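The pitch for Skultico is that anyone can teach its robot arm. You take the handles, you do the job, and the arm learns by copying. Kosmas Economou, who runs the training sessions at Ploreo, gave me the handles in June and asked for 20 good tries at gripping a metal rod with an orange tube over its end.

I managed 6. The handles pass along almost nothing of what the fingers are touching, so you squeeze by eye and hope. Economou, who has done this for seven months, still leans toward the screen and holds his breath. 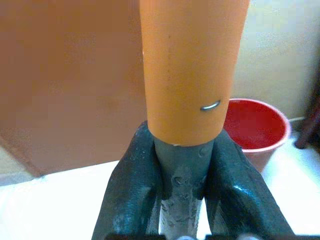

The gripper's two fingers on the rod, just under the rim of the tube.

What does a machine learn from hours of that? Theano Lambrakis, an engineer at Deligiannis who has tested three such systems, thinks it mostly learns the room. Move the work to another bench, she told me, and the success rate can drop to 35 percent. Her own team stopped quoting figures from the training bench.

Economou doesn't dispute it. His answer is more tries, in more rooms, by more people – and he is hiring. The pay is by the hour, the shifts are long, and the job ad calls the work "teaching." I asked when the arm would be able to do the job without a person on the handles. He said he'd rather not put a month on it, and reset the arm for the next try.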